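Brindden Workshop Help > Robotics > Grippers and end effectors

Blue finger pads slipping on shiny packaging, and one jaw closing before the other

Posted by kettleandcog
17 September 2024

Hello all! I look after a pair of hand-held grippers, the two-jaw sort with a mirrored linkage and ribbed blue pads on the fingers, and I'm enjoying them far more than I expected to when they landed on my bench. We use them to record table-clearing tasks: pick up a bit of rubbish, move it, drop it, do the next thing. The right-hand one has now done 800 picks since I last had it apart and the left-hand one 629 (I keep a tally in the back of a notebook, it's oddly satisfying).

For most of that they've been lovely. Tissues, peel, bottle tops, all fine. What's started to go wrong is anything slim and shiny. Stick packets are the worst. The jaws close, I think I've got it, I lift, and the packet swivels round between the pads like a compass needle. Foil blister packs do something similar if I take them by the flat part.

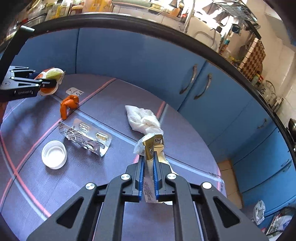

The second thing is that the right-hand gripper has gone slightly lopsided. If I close it very slowly on nothing, the left finger reaches the middle first and the right one catches up a moment later. With a thick object you'd never notice. With a packet, it gets pushed sideways before it's pinched, and I suspect the two problems are feeding each other. The left-hand gripper closes dead even.

I've wiped the pads with a dry cloth and that helped for perhaps a dozen picks. I haven't touched the pivots at all. I've got a tube of Bimura light grease, a bottle of washing-up liquid, and a spare set of pads still in the bag. Should I be cleaning, greasing, replacing or all three, and in what order? I'd like to understand what I'm doing as well as fix it, so long answers are very welcome.

Fitriani Pattinasarany
Ooh, I love this sort of fault. You've described it so well that I can nearly feel it in my hand! I'd do it in this order: pads, then pivots, then centring. If you do the centring first you'll only have to do it again once the pads have been off.

Start with the pads. Ribbed pads work because the tips of the ribs press hard on a small area, and with tissue and peel they'd go on working even when filthy. On glossy film they depend entirely on the surface being clean. Orange peel leaves oil behind every single time you squeeze it, and tissue leaves fluff, and the fluff sticks to the oil and packs down into the grooves. A dry cloth skates over the tops of the ribs and leaves all of that where it was, so your dozen good picks sound just right to me.

Take both pads off. Lukewarm water, one drop of washing-up liquid, and a soft toothbrush worked along the grooves (going across the ribs bends them over and you miss the bottoms). Rinse for longer than you think you need to. Soap left in the grooves is as slippery as the oil was. Pat them down with something that doesn't shed, then leave them on their backs overnight. Please don't be tempted by the hairdryer, I warped a pair that way and they never sat flat again.

While they're off, look at the ribs side-on against a window. You want crisp edges. If the ones near the tip are rounded over and the ones further back are sharp, swap to the spare set now and keep the old ones for chunky objects. Change them as a pair, always. A new pad facing a worn one grips beautifully on one side and slides on the other, and that alone will give you the compass needle.

Next, the pivots. Hold the gripper by its body, take one finger between thumb and forefinger and wiggle it gently, first in the direction it opens and closes, then up and down. Do the same with the other finger. A tiny bit of give is normal. What matters is whether the two sides feel alike. My bet is that your right-hand finger will feel looser, or else stiffer with a gritty patch partway through its travel. Those two want opposite treatment:

Looser: a pivot screw has backed off. Nip it up by an eighth of a turn, open and close the jaws ten times, feel it again. Keep going in eighths until both sides match. If the linkage starts to feel draggy you've gone one step too far.

Stiffer or gritty: crumbs. Undo that one pivot, wipe the pin and the hole with a cotton bud, and put back the smallest smear of grease you can manage on the pin only. Your Bimura will do nicely. Wipe the outside afterwards until the cloth comes away clean, or the grease will find its way to your freshly washed pads within a day (ask me how many times!).

One pivot at a time, please. I lay mine out on a tea towel and I still once got two pins swapped over and spent an evening wondering why it had got worse.

Centring comes last. With clean pads on, close the jaws slowly on a strip of thin card held exactly on the middle line. If the card moves left, the right finger is arriving early, and the other way round. Mine has a small adjuster where the linkage meets the slider, with a lock nut behind it. Yours may be arranged differently, so have a good look before turning anything, and put a pencil mark across the joint so that you can get back to where you started. When the card stays still on a slow close, lock it and try again on a quick one.

I'd redo the pads every 40 picks on messy days, and the wiggle test whenever you write a new total in that notebook. Do report back, I'm dying to know whether it was loose or gritty!

Reinholz_bench
Just put new pads on. They're cheap and it's a five minute job. I never bother greasing anything.

tall_marrow
Fitriani's answer is smashing and I'd follow it. I'm only adding the part about how you hold the thing, as I had the same swivel on stick packets with perfectly clean pads.

A slim packet is stiff along its length and nearly weightless, and the powder inside slumps to the lower end. If you pinch near the top, the heavy end wants to swing. Move down until you're pinching just above the powder and most of the swivel goes away. For blister packs, try to take them across the edge of a pocket so the ribs have a step to catch on. The flat foil is always going to be hard work.

I also slow the last 2 mm of the close right down. Come in at normal speed, pause when both pads are nearly touching, then squeeze. On a lopsided gripper it's a real help, as you can shift your wrist a touch towards the early finger and let the other one catch up. It's no substitute for fixing the linkage, but it'll get you through a session.

And check the left-hand gripper's pads as well, even though it's behaving. If the two feel different in the hand you'll find yourself giving all the awkward bits to the good one without noticing. I did that for weeks.

kettleandcog
Thank you, thank you! Pads are in the sink as I type and the water has gone a rather alarming shade. I did the wiggle test while the kettle was on: the right finger is looser, very plainly so now I know what to feel for. I took it up one eighth and it's already closer to its partner. I'm stopping there tonight so I don't overdo it.

Fitriani, I've found an adjuster like yours, though the lock nut is on the near side and it's been painted over with a dab of Zedero thread lock. Is it all right to crack that and put a fresh dab on afterwards?

Fitriani Pattinasarany
Yes, absolutely fine. Pencil mark first, then ease the nut with a proper spanner (pliers will round it), pick the old flakes out of the thread with a wooden cocktail stick, and leave the fresh dab until you've done both the slow close and the quick one. And hooray for loose, that's the easier of the two!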